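Writing my own obituary, and the folder that goes with it

March 13, 2021

I finished my obituary this week. I'm in decent health and I don't expect it to be used soon. I wanted it done because of how the last one in our family went.

My aunt died in October. She had a good long life and she had paid for her cremation years ahead, so we thought most of the work was behind us. Then the funeral home asked for the obituary by the next morning if we wanted it in the weekend paper. My cousins and I sat on the phone until after midnight trying to agree on what year she moved to Jeltlow and whether she was a bookkeeper or an office manager at the end. We got her middle name wrong. It ran as Louise. It was Louisa, and she would have minded.

It also cost more than any of us expected. The paper charged by the line, with a separate fee for the photo, and the version we sent in came to a little over $300. We cut the part about her garden to get it under that and then put it back. The funeral home's own website would have posted the full thing for nothing, but half the people who knew her don't use a computer and still read the page in the paper every day.

So in January I got out a legal pad and started on mine. The facts took one evening. Full name, date and place of birth, parents' names including my mother's maiden name, schools, where I worked and when. I had to look up two of the dates. I worked at Foketti for 12 years and I would have told you it was ten. If I can't keep my own dates straight, I shouldn't expect my kids to do it the week I die.

The family part took longer. There is an order people expect: spouse, children, grandchildren, brothers and sisters, then the ones who died before. I have a former husband who is also the father of my children, and I went back and forth on whether he goes in. He does, by name, with no comment. I also have a stepson I raised from the age of six, and he is listed with the other kids. I have read too many obituaries where the "step" people get a line of their own at the bottom, and I know how that feels to the person on that line.

I left out the cause of death for the obvious reason, but I wrote a note saying they can put it in if they want to. I left out "passed away peacefully" too. They can say I died. If it was peaceful they can add that.

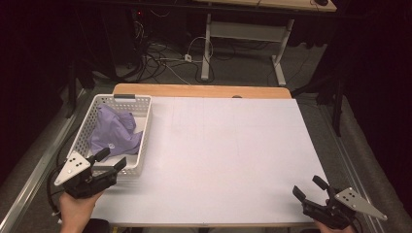

The first draft was much too long. I had put in every church committee and both of the bowling leagues. I read it out loud and got bored. The one I kept runs three paragraphs, and there is a shorter one under it of 54 words for the paper, so whoever is paying can choose. The long one can go on the funeral home's page and be read at the service if there is one.

I picked the photo myself. It's from 2000, at the lake, and I look like myself in it. I know some people don't like it when an obituary uses an old picture, but most of the people who would come to my funeral knew me then. I had a print made and wrote my name on the back in pencil.

After that I kept going and made up the rest of the folder. It has the following in it:

Both versions of the obituary, with a blank for the date and one for the place.
The photo.
A list of people to call, with phone numbers. I'll have to redo this every year or so.
My military discharge papers, a copy. The original is with my will.
The name of the funeral home I'd like, Ngubane, and what I priced there. I haven't prepaid. I may yet.
Two hymns, and one I don't want.
Where to send donations. I put the Jidar library, since they have been good to me and could use it.
The account numbers for the pension and the small life policy, and who to notify.

The discharge papers are worth getting hold of early. My aunt's husband was a veteran and when he died it was weeks before we found his. The cemetery wouldn't go ahead with the marker until they had them, and by then everyone had flown home.

I told my kids where the folder is. My daughter said it was morbid and then asked if she could read it. She caught a mistake in the name of the middle school where I taught summers, and she wanted me to add that I made all the costumes for her school plays. I hadn't thought of that as something that belonged. It's in there now, in the long version. My son said fine and asked which drawer.

I still have to decide about the headstone. There's room for me next to my parents, but the family plot is a four-hour drive from where anybody lives now. I called the cemetery office last month to ask whether ashes can go in a full-size plot and they said yes, with a fee for opening it, and that they'd mail me the sheet. It hasn't come yet. I'll call again next week.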